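Search this site Search Go
Print this page | E-mail this page

The White Parts Gallery

Welcome to our little gallery of plain white parts! We love simple shapes that go together on a tabletop — a cross, a cylinder, a round tray — and these come from the Imer set, our favorite so far. Everything is white, so against a black table the outlines really pop.

The cylinder with its narrow tip, tilted over the table, and the cross with its four flat arms off to the left. Such a neat pair of shapes!

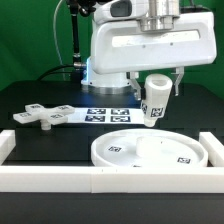

Magsi wrote in to ask for more round pieces in the next set, and would happily trade a few of the flat ones for them.

We're with you on that! Round parts are a joy, and a shallow tray with a raised rim makes a lovely home for one. Next up, a cylinder upright in the middle of the round tray, patterned black-and-white squares on its sides.

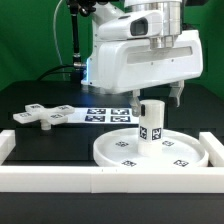

How many parts are in the full Imer set?
There are 36, and the smaller Brakum set has three.

More shapes coming in May — we can't wait to lay them out!

Contact | Copyright Nunonlow | Back to top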